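Household Electrical Safety
Unit 2: Extension Leads, Reels and Adapters
Course handout, Pestirberg Adult Learning Center

Purpose of this unit

Participants who complete this unit should be able to read the rating label on an extension lead, work out whether a given set of appliances may be run from it, and recognize the signs that a lead must be taken out of use. The unit assumes that the material on fuses and breakers in Unit 1 has been read.

2.1 Watts, volts and amps

The power drawn by an appliance is given in watts. The current it draws is found by dividing the watts by the supply voltage. A heater rated at 2,000 watts therefore draws far more current than a lamp rated at 60 watts, although both may use the same style of plug. The size of a plug says very little about the load behind it.

Current heats the wire it passes through. A thin conductor has more resistance than a thick one of the same length and becomes warmer under the same load. For this reason the rating of an extension lead may be lower than that of the wall outlet, and the lower figure always governs.

2.2 Adding up a load

Loads on a single lead are added together. Participants should list every appliance connected, write down the wattage from each label, and compare the total with the maximum printed on the lead. Where an appliance shows amps only, the figure is multiplied by the supply voltage.

Appliances with motors, such as vacuum cleaners and pumps, draw a higher current for a short time when starting. The worksheet from the Kotumano workshop includes a column for these items, and it should be filled in even where the running load is small.

2.3 Leads stored on a reel

Cable wound on a reel cannot shed heat as freely as cable laid out on the floor. Most reels therefore carry two ratings, one for use when wound and a lower or higher one depending on how much of the cable has been drawn out. The wound rating is always the lower of the two. Unless the load is known to be small, the cable should be fully unwound before the appliance is switched on.

Sockets may be set into the face of the reel itself. The combined load on all of them counts toward the one rating. 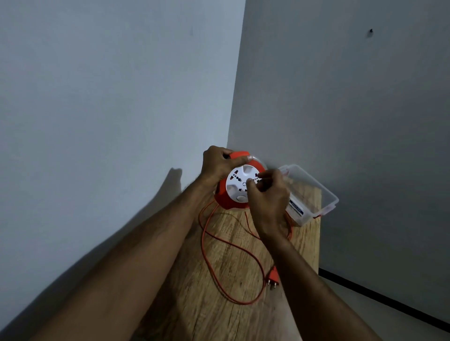 2.4 When to withdraw a lead from use

A lead should be unplugged and set aside if any of the following is found:
- cuts, flattening or hardened sections in the outer sheath
- brown marks or a burnt smell at a socket
- a plug that is loose, cracked or warm to the touch
- tape used as a repair

2.5 Preparation for the next session

Read the Ruiz-Ortega booklet, chapter on grounding. Complete the load worksheet for one room of the home and bring it to the Saturday session. Worksheets may also be left at the Pevach Street office.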